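Notes from the open day at Skukero, Warnton

I came to Warnton for the motion planning talk, but I stayed most of the afternoon in the room where they fold clothes. The group calls its control software Skala, and Perla Carrillo explained it to us in a patient way, with many stops for questions.

Skala has three layers. The lowest one keeps both arms in step, so that the cloth is not pulled in two directions. The middle one plans the path of each gripper. The top one looks at the camera picture and chooses the next fold, and it does this again every 40 milliseconds. When I asked what is hardest, she said it is the edge detection - a sleeve lying over a shirt body of the same color gives almost no contrast.

They showed us the log viewer also. I liked this tool very much. You can stop a run at any step and see which grasp points the planner refused, and why. In version 605 of the model the refused points are drawn in gray, and before this they were simply not shown.

The T-shirt we watched was lavender, with the lower part doubled over and one gripper on each side.
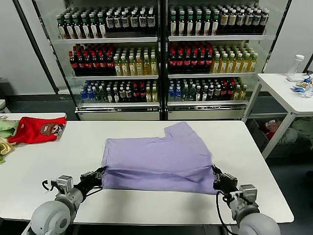
Volkan Oral wondered whether the planner could hold its grasp if the camera froze for a second, and he was told that the arms stop and wait for a new picture, but the fold must then be planned again from the start. He found this too careful. I think it is right for now.

The slides should be on the Skukero page soon. The next open day is planned for May, and one must register for the lab part.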